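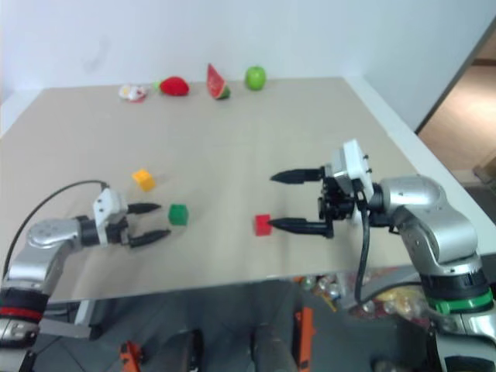
May, late, after the second coffee

Spent the whole morning on the ordering question again. The claim I've been nursing since winter is that the policy doesn't care which cube it is told to pick up, only which one is closest to a fingertip, and that all our lovely language conditioning is decoration. I would like this to be false. I have a poster abstract that depends on its being false.

So: red, yellow and green cubes, toy fruit along the back as distractors, both arms live. The instruction names a color and the script shuffles which color gets asked for, so I can't cheat, even by accident, even in my heart. Today's batch brought us to 1,059 episodes. The plan said 1,000. The extra 59 are there because I forgot to put a stop condition in the loop and went to get lunch.

Results, before I talk myself out of them. With the named cube near either gripper, it does beautifully. With the named cube far away and a different one sitting right by the fingers, it dithers. The arm starts toward the near cube, seems to think better of it, swings back, and then about half the time goes for the near one anyway, like me with the second donut. Gener (the old checkpoint) never dithers. Gener just takes the near cube, every time, with total serenity. Zervas at least has the decency to look conflicted. I wrote "looks conflicted" in the lab log and then had to cross it out and put "increased path length before grasp."

Path length may be the real result, though. If the instruction were being ignored, the wobble shouldn't be there at all. Something in there is hearing the word "yellow" and losing the argument. I tried swapping in a nonsense word and the wobble shrank to almost nothing, on 31 trials, and 31 trials is a number you whisper. Need more. Need them with the left arm too, as every one of those was right arm only and the two wrists are not calibrated the same, whatever the Gimix panel says with its little green check mark.

The fruit did nothing. I had high hopes for the strawberry as a red distractor and it might as well have been wallpaper. Either the policy has learned that cubes are the thing, or the back edge of the table is simply too far off for it to be tempted. Can't tell which from this layout. Tomorrow the strawberry moves up front and takes its chances. The watermelon slice stays where it is, I have no theory about the watermelon.

Afternoon went to relabeling. Barnisell's labeling tool counts a grasp as a success if the fingers close on anything, which explains why our numbers from April were so cheerful. Rescored 4 sessions by hand and the success rate came down in each of them. Wrote a grumpy note in the bug tracker, reread it, took out the word "obviously," put it back.

Also need to decide what to call the wobble in print. "Hesitation" will get me a reviewer who has feelings about anthropomorphism. "Late trajectory correction" is accurate and will put people to sleep. Leaving it as "the thing" in the draft for now.

To do: stop condition (first!), left arm trials, nonsense words that don't sound like colors — "grellow" was a poor choice — and buy more snacks before the next long run.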